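The Small Kitchen Counter – Gallery

Posted Sunday, May 8, 2022

The counter is the part of the small kitchen that gets the most use, so it gets its own page. The sink side and the shelves are on the Wodgate page and will be updated in July.

The top is one rectangular board in a butcher-block pattern, light strips and orange-brown strips mixed. I looked at a plain top first, in the Farnero range, and didn't like it next to the gray wall. The striped one hides small scratches better and it is easier to keep clean than I expected. It gets wiped with a damp cloth and then a dry one. No oil, no polish.

A clear acrylic lip runs along the front and the left side. It is there to stop small things rolling off onto the floor, and you can still see the wood through it. The old counter had no lip and I spent a lot of time under the table looking for play food.

1. Pepper, knife, cloth, bowl

Yellow bell pepper on the left, play knife next to it, blue cloth folded in the middle, steel bowl on the right. 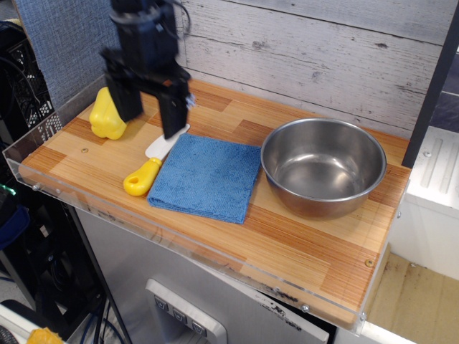

The pepper is from the Radwood vegetable box, which has 17 pieces. It is glossy plastic and washes well in the sink. The box also had a carrot and an onion, but the onion came apart at the seam and I have not found a single replacement. Radwood only sells the full box.

The whitewashed planks behind the counter went up before the counter did. They have knots and visible grain, and dust collects in the gaps, so they get a soft brush now and then – a wet cloth leaves marks on them.

2. The cloth and the bowl

The cloth is microfiber, folded into a square. I keep a stack of the blue ones for this counter only and the other colors are for the floor and windows. They go in the wash without softener. After a lot of washes the edges stop lining up when you fold them, and I have stopped trying to fix that.

The bowl is a real mixing bowl, stainless steel with a rolled rim. I tried a plastic toy bowl first and it was too light and slid around. This one is an Adjei, part number 448 if you are looking for the same size. It is deep enough for the pepper and several other vegetables together.
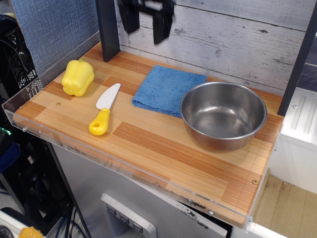
The play knife is plastic, with a short white blade and a thick yellow handle. There is a hole near the end of the handle, so it can hang on a hook with the other utensils. I put up 2 hooks for that, then moved them lower because they were hard to reach.

Screws in the board are brass-colored. If you build something similar, drill the holes a little at a time and stop to check the depth. I went too deep on my first board and had to start over with a new one.

Other pages in this set: Shelves and Baskets, The Sink Side (Wodgate), Play Food by Color. The full gallery now has up to 3,000 pictures, including the old counter, and the oldest ones are at the bottom of the index.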